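Flilham Park Stadium — Guest Services Support
Ticket 2655
Category: Ticketing and Seating
Status: Resolved
Assigned to: Ľubica Paulík, Ticket Operations

Request submitted by Melina Economou, 9:40 a.m.

I hold four season seats in Section 11, Row C, behind home plate. When I opened the Mistusis ticket app this morning, the seats for the December exhibition game were shown in Section 19, in the outfield. The parking pass is correct. The seats for the other games on my plan have not changed. Please advise whether I have been moved, and if so, why I did not receive notice.

Response from Ľubica Paulík, 10:25 a.m.

Dear Ms. Economou,

Thank you for contacting Guest Services. Our records at the box office show your account in Section 11, Row C, for all games. No relocation has been approved or requested. Please sign out of the app, sign in again, and confirm whether the display is corrected. Kindly do not transfer or resell the December tickets until this matter is closed.

Reply from Melina Economou, 10:50 a.m.

I signed out and back in, and also removed the app and installed it again. Section 19 is still shown. My brother, who holds one of the four tickets by transfer, sees Section 11 on his phone.

Internal note, Ticket Operations

Compared the barcode on the account with the barcode in the gate system. They match. A test scan at Gate Krajčí returned Section 11, Row C. The error is therefore in the app display and would not affect entry, although ushers reading the phone would direct the guest to the wrong section. Forwarded to Ctibor Hájek, Systems.

Internal note, Ctibor Hájek

The exhibition game uses a different seating map from the regular season, as the bullpen rows are closed. The map was loaded on Monday. Accounts that had the December game open in the app before the load kept the old section key, and the app then read that key against the new map. Transferred tickets are issued fresh, and so display correctly. Nearly 100 accounts are affected, all of them in the lower bowl.

Action taken: cleared the stored section key on the affected accounts and reissued the display data. Barcodes were left as they are.
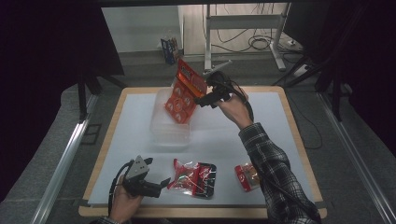
Flilham Park Guest Services Bulletin, p. 19

Internal note, Matúš Hubáček, Box Office

Ushers in Sections 11 and 19 have been told to check the row and seat at the scanner if a guest presents a phone with the wrong section. Printed tickets may be issued at Window 11 at no charge. Claris, who supervises the window, has the list of accounts.

Response from Ľubica Paulík, 2:15 p.m.

Dear Ms. Economou,

The display error on your account has been corrected. Please close the app fully and open it again — all four seats should now be listed in Section 11, Row C. Your barcodes have not changed, and the ticket already transferred to your brother remains valid. We regret the inconvenience.

Reply from Melina Economou, 2:40 p.m.

Confirmed, Section 11 on all four. You may close the request.

Ticket closed by Ľubica Paulík, 2:45 p.m.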